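Ticket 477 — floor pickup task, Galtthorpe sim
Opened: 30 November 2021
Component: Jalla planner, Stitano wood floor map
Status: open

Task is the usual tidy-up: find the sock, pick it up, drop it in the bin. The planner fails on 6 runs with "no grasp target." Joint limits and camera pose check out. Gripper opens on command.
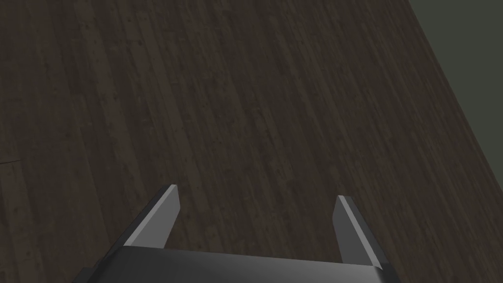 Wrist view, simulated. Fingers open, bare planks, wall at upper right.

No sock in view, so the error is correct as far as it goes. Suspect the spawn point — the item list loads after the floor map and may be placing things under it. Dark boards don't help detection either, but that's a separate ticket.

Next: raise spawn height, rerun with 2 items. Until this passes I would not tell Flores that laundry pickup is ready to demo.

Related tickets
Bin lid collision on release
Low contrast on dark floors
Towel fold stops at step 6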